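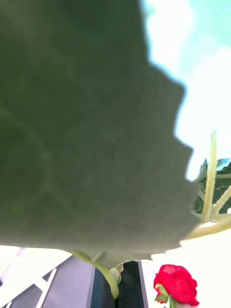

**Figure 4.** Underside of a large leaf against a bright sky. The toothed margin faces right; the pale green petiole leaves the blade at its lower boundary and curves downward. A smaller leaf, stems and tendrils are at the right.

## 4. Reading the leaf from below

Most field guides to climbing plants ask the reader to look down at a leaf, or to pick one and lay it flat on a page. We came to this study with the same habit. It took one morning at the Warncombe plot, crouching under the trellis with our necks bent back, for us to see how much we had been missing. From below, with the sky behind it, a leaf becomes an outline first and a surface second, and the outline is where much of the useful information sits.

Figure 4 is a good case. The blade is a muted, dusty olive underneath, and its surface gives the eye very little to hold on to: one vein can be traced through the left part of the blade, but only faintly. The margin is another matter. Each point stands out against the white sky, from the large tooth near the middle of the right side to the smaller ones stepping down toward the tip. Even with the surface soft, a reader can follow the edge tooth by tooth. We were delighted by this, and we went on to build the scoring sheet around it.

### 4.1 What we scored

The sheet has 4 items, all chosen so that a person with no botanical training could fill them in after a short talk-through. The first is the margin (smooth, wavy, toothed, or mixed). The second is the evenness of the teeth, where there are any. The third is vein visibility, and the fourth is the way the petiole leaves the blade. Mirjam Oberholzer wrote the first draft, and Nicanor Ocampo cut it down by more than half, which helped a great deal!

The leaf in Figure 4 was scored as "mixed" on the first item, and it shows why that choice had to be there. Its right margin is plainly jagged, yet its lower boundary is only slightly wavy. In the earlier draft there was no way to write this down, and scorers were forced to pick one edge and ignore the other. On the second item it was scored as uneven, on the strength of that one prominent tooth.

Vein visibility proved the hardest item to agree on. The smaller leaf at the right of the figure shows a fine network of lighter veins on a deeper, fresher green, while the large leaf beside it shows almost none. It would be tempting to read this as a difference in age, and we did talk about it at length, but we can't support that from a single view. Light, angle and distance all change how clearly a vein shows. Scorers were told to record what they could see and leave the cause alone.

### 4.2 Agreement between scorers

In all, 1,414 leaves were scored by 2 people working apart (Glykeria Kyriakidis and Gerasimos Drakos), using the Skindus sheet in its final form. They agreed most often on the margin and least often on the veins. Disagreements over the petiole were nearly all cases where another stem crossed in front of it – a common problem in any tangle of climbers, and one we have no neat answer to.

We had hoped to reach 3,000 leaves before the end of the season. The Grakarska plot was cut back earlier than planned, however, and the leaves there could not be scored a second time. We left them out of the totals.

### 4.3 Stems and tendrils

The sheet says nothing about tendrils, and we now think it should. Looking up through the growth, the pale yellow-green stems and tendrils are easy to pick out against darker leaves, and their direction can be noted in a word or two. In Figure 4 one slender stalk rises nearly straight up, another heads off to the right, and a thicker one sweeps down in a gentle curve. Evdokia Makris has drafted a fifth item along these lines, to be tried first at the Mavromatis garden, where the climbers are trained on wires and the view from underneath is wide open.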